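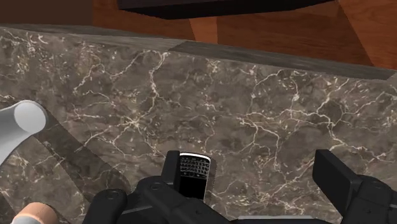

Slide 1. Marble counter, keyboard phone at the gripper. Rendered.

Leave the slide up while people sit down. Don't talk over the door noise.

Opening. Ask for hands: who has been told this year that a machine will be clearing their kitchen counter soon? Then ask who has one doing it. Wait for the second count to sink in, then go on.

Say early that the counter on the slide is simulated. I have no quarrel with simulation. I do have a quarrel with brochures that print a success rate from a rendered kitchen in the same type size as one from a real kitchen. The Kernus sheet does this on its second page. (Hold it up if I remembered to bring it.)

The chore. Clearing a counter sounds like one job. Take the phone. Somebody has to decide whether it belongs on the counter at all, where it goes if it doesn't, and whether the owner will be back for it in a minute. My mother moved everything on her counter twice a day and could not have told you the rule. Pick-up is the part that gets filmed. Putting away is the part we'd pay for.

Point at the veins in the stone. Busy background, thin pale lines everywhere. A person looks straight past them. I want to know what a vision system does with them, and what it does when the owners swap to plain white tile. Ask the vendor. If the answer is "we'd retrain," ask who pays.

Point at the keys. Small, tightly spaced, shiny. Fine to grip a phone by its body. Now ask the same hand to wipe crumbs from between those rows. I have yet to see that demo.

Numbers, slowly. Pletbridge trial, the one I sat in on last December:
313 attempts at moving a small item from counter to tray.
200 finished with no help.
28 dropped.
The rest, a person stepped in.
Pause here. The press line was "works most of the time," and that is true. Then ask whether you'd keep a dishwasher that dropped plates at that rate.

If someone says the trial is old: yes. Bring me the newer one with the help column left in. I will gladly change the slide.

Shop floor. Fairer ground for the machines, and I should say so. At Stostetti the parts come in the same tray, same way up, under the same lights. The cell there loads fixtures all shift and the people on the line like it. But it took 149 hours of setup for one part family, and when the tray supplier changed the lip height they went back to loading by hand until it was sorted. Skip the tray story if I'm past the fifteen-minute mark.

Usmani workshop: short version only. They bought one arm for sorting and sweeping. It sorts. They sweep.

What would change my mind (read these out, they asked for it last time):
A full week in a home the makers have never visited.
Every rescue by a human counted and printed.
The same counter, messed up by the people who live there.
A price that includes the person on call.

Back to slide 1 for questions. Likely first one is "so how many years?" I don't give a year. Offer the list again and move to the next hand.

Water is on the left side of the lectern. Clicker sticks on the back button, press it firmly.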